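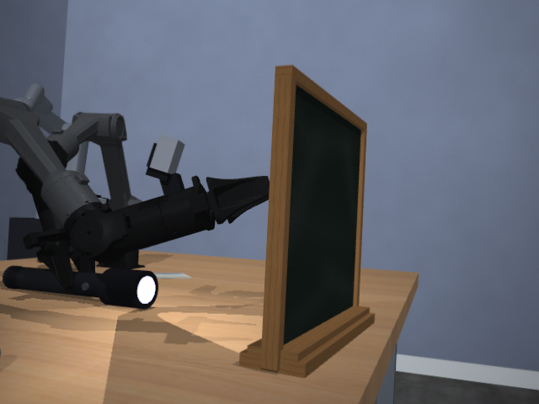
Lakshmi Nambiar: Does the 200-post limit in section 4 apply to each account or to the whole workspace? I connected a second account and the queue stopped taking posts.

It applies to the whole workspace. The wording of step 6 was changed on 11 Mar 2023 to make this clear.

4. Connecting an account and filling the queue

Trimeo publishes posts to connected social accounts at times you set. Complete section 3 (Workspace and time zone) before you start.

1. Sign in as a workspace owner. Editors can write posts but cannot connect accounts.

2. Open Settings, then Accounts, and select Add account.

3. Choose the network and sign in when its window opens. Allow all the permissions listed. If one is refused, the account is shown as Partial and posts to it stay in draft.

4. Return to Trimeo and check that the account is marked Ready. This can take a few minutes.

Note: A personal profile must be changed to a business profile on the network itself. Trimeo cannot do this for you.

5. Open Queue and select New slot. Set the day and time. Slots use the workspace time zone, whatever the clock on your own computer says.

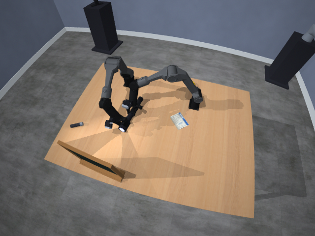 6. Add posts to the queue. A workspace on the basic plan holds 200 queued posts, shared between all its accounts. On the Nadar plan the limit is 1000. Drafts are not counted.

7. Select Preview for each network. Captions over 300 characters are folded in the preview after the second line.

8. Select Start queue.

Caution: Removing an account deletes its queued posts. They cannot be restored. Export the queue first (Queue, Export, CSV).

Caution: Do not run a second scheduling tool on the same account. Posts may be published twice.

Note: When the clocks change, slots keep their local time. Check any slot set between 1 am and 2 am.

4.1 Error 734

The network has ended the session, usually after a password change. Open Accounts, select Reconnect and repeat step 3. Queued posts are held until the account is marked Ready again, then go out in the next free slots. Missed slots are not made up.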